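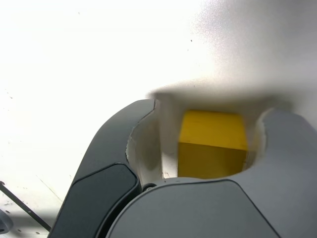

Tagebuch der Materialstelle, Eintrag vom 16. Februar

Die Durchsicht der Bauwürfel für den Lernbereich wurde heute Vormittag fortgesetzt. Vorgenommen wurden die gelben Würfel, die nach der Ordnung vom Dezember in einem eigenen Fach zu führen sind. Als Unterlage diente wie bisher die weiße Fläche am Fenster, auf der sich die gelben Stücke gut abheben.

Herr Zsolt Katona hat die Liste geführt. Der Bestand beläuft sich nach seiner Aufstellung auf 109 gelbe Würfel; 26 davon sind wegen bestoßener Kanten zurückgelegt und werden vorerst nicht ausgegeben. Das Fach fasst bis zu 200 Stück, eine Erweiterung ist demnach nicht erforderlich.

Die Reinigung erfolgte mit Brillus in schwacher Lösung. Farbveränderungen wurden nicht festgestellt - die Lösung soll dennoch nicht stärker angesetzt werden. Das Tuch ist nach jedem Durchgang zu wechseln.

Offen bleibt die Nachbestellung bei Hagedorn. Der dortige Gelbton ist nach hiesiger Auffassung etwas blasser als der unsere. Herr Katona hat zwei Muster erbeten.

Die roten Würfel sind noch nicht durchgesehen. Schlüssel zum Schrank wieder im Sekretariat abgegeben.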